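Getting the Stick Around: Upsweep and Push Pass Handoffs in the 4x100
Spring project report by Sunee Klinhom
Sports Science elective, Temstead High School
Handed in April 3, 2022

I run second leg on the Temstead girls' 4x100, and last season we dropped the baton in the meet I cared about most. So when we had to pick a topic for this class I didn't have to think very long! My question was whether our team should keep using the upsweep handoff, the one we all learned as freshmen, or switch over to the push pass. I also ended up learning a lot about check marks, which I did not plan on, and they take up more of this report than I expected.

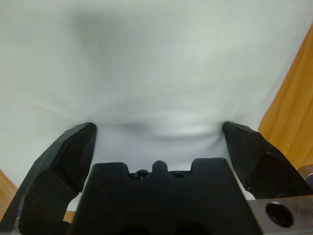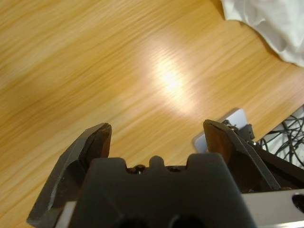 White fabric in the first picture, the light wood tabletop in the second.

Background

For anybody in class who doesn't do track: in the 4x100 the runner who is getting the baton starts running before the other one reaches her, and she doesn't look back. She sticks her hand behind her and trusts that the baton will show up in it. All of this has to happen inside the exchange zone, which is marked on the track. If the baton changes hands outside of it, the team is disqualified.

In the upsweep, the outgoing runner holds her hand low, by the hip, with the palm facing down and back. The incoming runner brings the baton up into the space between thumb and fingers. It feels very natural, a lot like your normal arm swing. The bad part is that each runner ends up holding the baton a little further along than the one before her, so by the anchor leg there may be hardly any baton left sticking out. Our anchor, Zübeyde Avcı, has been complaining about this since ninth grade and she has a point.

In the push pass, the outgoing runner holds her arm straight out behind her, nearly level with the shoulder, palm facing back, thumb down. The incoming runner holds the baton upright and pushes it straight forward into the hand, like she's punching it in slow motion. You get a fresh grip every time, and because both arms are stretched out the runners can be further apart, so in theory you save a bit of distance. The bad part is that the outgoing runner has to hold her arm still while sprinting, and it feels ridiculous until you get used to it.

There's also a downsweep, but Coach Erdem doesn't like it, and I only had so much practice time, so I left it out.

What I did

Coach Bülent Erdem let me use the relay part of practice for five weeks, for which I owe him a lot of baked goods. I had 16 runners from the boys' and girls' squads, and I split them into 2 groups. One group kept doing the upsweep. The other group learned the push pass from scratch. I tried to make the groups even in speed and in experience, using last year's results and (when I got stuck) Coach's opinion.

Every practice went the same way. First we did standing handoffs in a line, then jogging handoffs on the infield, then real ones at full speed in the zone. For the full speed ones I wrote down whether the pass was clean, late, fumbled or dropped. "Clean" meant that the baton went in on the first try and neither runner slowed down. "Late" meant it went in fine but close to the end of the zone. "Fumbled" meant there was more than one try. I guess I don't have to explain dropped.

I wanted to time the baton through the zone too. We used the Gakutel timing gates from the PE closet, and they were fine when they worked, but they kept getting set off by the wrong runner, or by an arm, or once by Recep Bayram going after his hat. I threw out the gate times from the first part of the project for this reason. Later on Fadime Kurtuluş and I did it by video, filming on a tripod from the stands and going back through to find when the baton crossed each line. It's slow work and she was very nice about it.

The runners also filled out a short questionnaire at the beginning and again at the end. I asked how confident they felt giving, how confident they felt receiving, and which handoff they would pick for a real meet. I left space for comments and got some I can't print.

What happened

The push pass group was terrible at first. I want to be fair about this, because by the end I liked the push pass and it would be easy to skip that part. There were drops all over the place, and the arms went everywhere. Some people put their hand up way too early and ran half the zone like a teapot. Meanwhile the upsweep group looked smooth and a little smug.

In the middle of the project it started to change. The push pass runners learned to wait for the call ("stick!" is what we yell) and put the arm up and leave it there. Their fumbles came down a lot. The upsweep group stayed pretty much the same the entire time, which makes sense, they already knew what they were doing. By the last week the groups looked very close on clean passes, and the push pass group had fewer fumbles on the third exchange, the one going into the anchor. That fits with Zübeyde's theory about running out of baton.

On video the push pass was a little faster through the zone when it was clean. When it wasn't clean it was a lot slower. An upsweep that goes a bit wrong can usually be saved, because the hands are close together and you can sort of feel for each other. If a push pass misses, you've got a runner poking the air, and then the other one, and everybody is screaming.

The questionnaires surprised me. Receivers in the push pass group felt more confident at the end than the upsweep receivers did, but the givers felt less confident. I asked some of them about it and they said that the giver is the one who has to aim. In the upsweep they felt like the job was shared.

The check mark thing

Halfway through I noticed that a lot of what I was writing down as "late" had nothing to do with the hands. The outgoing runner was leaving too early or too late. We put tape on the track as a check mark, and when the incoming runner hits the tape, you go. But people were measuring their steps back in different shoes, on different days, with the wind doing different things, and then never changing the mark. Recep had been using the same number of steps since middle school. He has grown a lot since middle school!

So I asked everybody in both groups to redo their marks, and to redo them with the partner they were really going to run with. After that the late passes dropped in both groups. I know this messes up my experiment a bit, since I changed something in the middle, and Mr. Le Roux told me as much when he read my draft. If I had kept the old marks on purpose just to protect my data, though, I think my teammates would have stopped speaking to me.

We tried both kinds of handoff in the home meet against Brokura. Coach put the push pass team in one heat and the upsweep team in another. Both teams got the baton around, and both were happy. I'm not going to compare those times, because the teams had different people in them and one heat ran straight into the wind on the back stretch.

Problems with the project

The biggest problem is that one group was learning something new and the other wasn't. New things get more attention, so the push pass group may have just been trying harder. A better way would be to use freshmen who haven't learned either one.

I was also the one deciding what counted as clean, and I was standing right there cheering. Fadime scored some of the video without seeing my notes and mostly agreed with me, but we argued over the ones between "late" and "clean," and I think I was too generous to my friends.

The weather was cold at the start and warmer later, and cold hands drop things. We also had some absences from the spring play, so partners got shuffled more than I wanted.

What I would tell our team

I would switch the varsity girls to the push pass, as long as the same four people can practice together most days. For JV, where the order changes every week, I'd keep the upsweep. And I'd have everybody redo their check marks before each meet, with their meet spikes on, whichever handoff they use.

Coach Erdem said he'll think about it, and he has asked me to teach the push pass at the summer track camp in July. I'm bringing my own tape.

Thanks

Thank you to Coach Erdem, to Mr. Le Roux for the comments on my draft, to Fadime for all the hours of video, and to everybody on the squad who let me yell at them with a clipboard. The questionnaire and the scoring sheet are stapled to the paper copy.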